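The red spoon and the white bowl

Quick page, more when I get a minute. Been meaning to put the bowl and spoon up for ages as people keep asking which ones we kept after the big cupboard clear-out at Brellden. Short answer: the white bowl, the red soup spoon, the little oval dish. The rest went in the boxes for Cakar, around 20 of them, all taped and labeled by Cremilda Xavier and me over a very long afternoon. 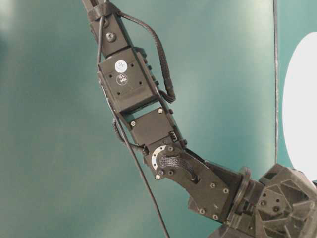

The teal cover stays too. I tried the set on a cream cloth first and you lose the bowl completely, and the speckled dish just goes to mush. On teal everything has an edge. Also hides tea, don't ask.

About the bowl. Plain, round, broad shallow rim. No pattern, thank goodness, the patterned ones were the first to go. Sirkka Laaksonen wanted something deeper for noodles and she has a point, but for a small portion of soup or some rice it's the one I reach for. Washes easily, stacks badly.

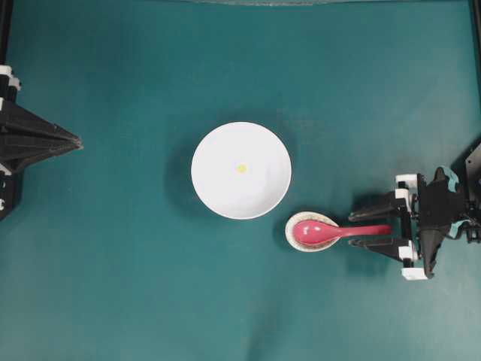
White bowl, with the pink-red spoon in its oval rest.

The rest was an after thought. Bought it from Yokoyama on the way out the door, paid 6 for it, best money of the whole business. Before that the spoon lived on a folded napkin or straight on the table, and then you've got a ring of broth on the cloth. Beige flecks on the rim so it doesn't look precious. Long straight handle sticks out past the end, fine by me, easier to pick up.

Small yellow bits next. They came out of a drawer with the chopsticks and I've started using them as stand-ins when I'm working out how much goes in a bowl. Sounds daft. Saves cooking anything.

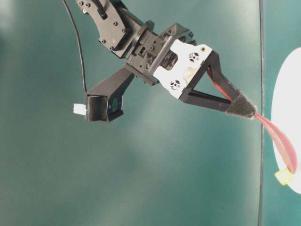
Page last changed: January 2019

Added since the first version: the note on the rest, and the bit on sizes. Took out the Vunberg plates, they're gone, sorry to everbody who wrote in. Lihua Mao has first refusal if they ever come back.

Sizes then. The bowl is 13 cm across by my ruler, and I make it 200 ml before it gets risky to carry. Spoon is the usual soup spoon shape, deep oval, flat-ish underneath. Good for dumplings. Not so good for yogurt, too wide at the front.

Last one, red against white. My favorite pairing of the lot and the reason the spoon didn't go in a box.

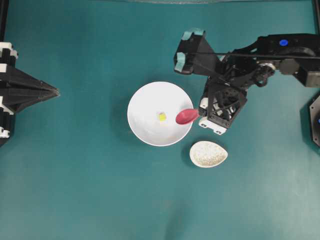 Paraskevi Galanis wrote to say she would swap the bowl for a cream one and keep the red spoon, since pure white shows every scratch after a year of daily use. She also wants to know if the spoon chips at the lip, as hers did. Mine hasn't yet, will check again and add a line.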